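Rotlow Bin Picking Starter Kit

In stock: 23
Price: £2,173 ex VAT (kit only, arm not included)
Hire: £600 a month, two month minimum

For small shops and teaching labs that already have an arm and want it picking mixed bits out of a bin. Gripper, fingers, cable set, software licence. Bring your own bin or buy ours.

What you get
Two-finger Rotlow gripper, metal linkages
Spare finger pair
Cable and hose bundle, with ties
Kostiuk pick software, one seat, 1 year
Printed setup sheet (the PDF is newer, use that)

Fitting
Allow a morning. Clamp the bin down at the back corners before you teach anything. Leave slack in the cables at the last joint, most support calls we get are a bundle pulled tight. Run slow for the first 1,220 picks then check the finger bolts.

What it picks
Rigid parts, toys, boxed goods, play food and so on. Soft or bunched items want the low grip setting and a bit of patience. Thin flat stuff in the corners is still hit and miss, Bleddyn is working on it for the Febuary update.

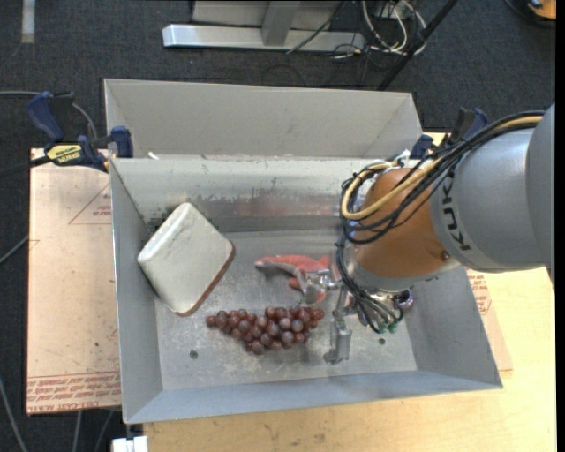
Mounting plates for KUKA arms are extra, tell us the model when you order. Other makes please ask first.

Delivery
Sent from Atstead. Orders in by 2pm Friday go out same day. No deliveries to Trarnness at the moment, collection only.

Questions to Branwen Dafis in sales, tecnical stuff to Bleddyn Landeg.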